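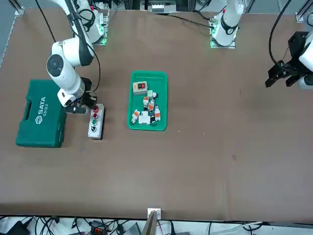 Borrowing instead of buying

Ulano has lent tools to people in Piras for four years. It began with a shelf of drills and a paper notebook. Today it has 691 items on its list and 188 paying members, and the notebook has been replaced by a spreadsheet. We spoke to its founder on 12 January 2023.

She used to work in lettings and says the idea came from seeing the same things in every cupboard. "Each flat had a drill, and each drill had been used twice," she says. "People buy one to put up a shelf and then it sits there for ten years." 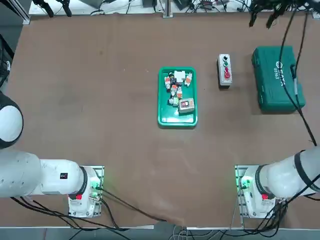 A teal toolbox and a tray of small electrical parts.

Members pay once a year and can take up to four items for a week. Last year there were 1,968 loans. August was the busiest month, when people paint fences and move house. Wallpaper steamers, tile cutters and long ladders are always booked ahead. Hand planes hardly move.

Getting things back is less trouble than she expected. "They come back late, but they come back. The worst is drill bits. We charge for those now."

Repairs take up most of her week. A new switch or cable is cheap, but finding the right one can take days, and some makers no longer sell parts. She buys second-hand where she can, mostly from Inport, a clearance firm on the Stovurow road.
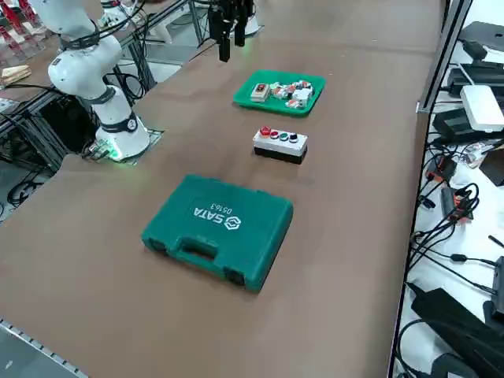
A green SATA case on the table, with a push-button box further along.

Electrical items are tested before they go on the list. She will not lend chainsaws. "I was asked every week at first. The insurance alone would have finished us."

The yearly fee is the part members argue over. It went up last spring to cover the rent, and a few people left. 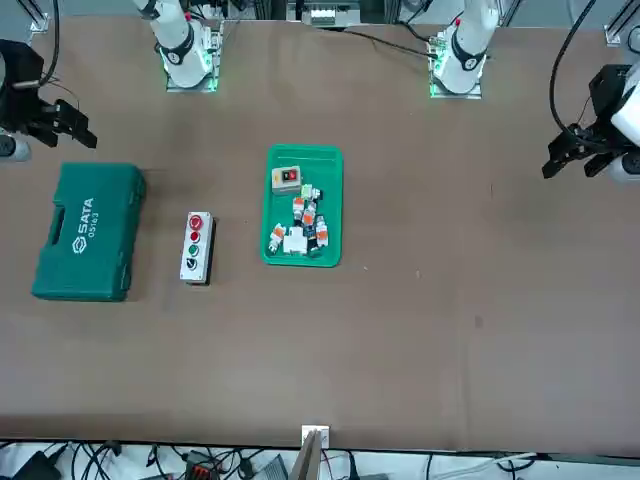 Another member told us the fee was fair but that the opening hours were not, as anyone who works on Saturdays has only one evening a week to collect and return things.

The founder accepts this. A second evening is planned once there is money to pay for it. She would also like a van, for the ladders. "Half of them go home on the bus," she says. "The drivers know us by now."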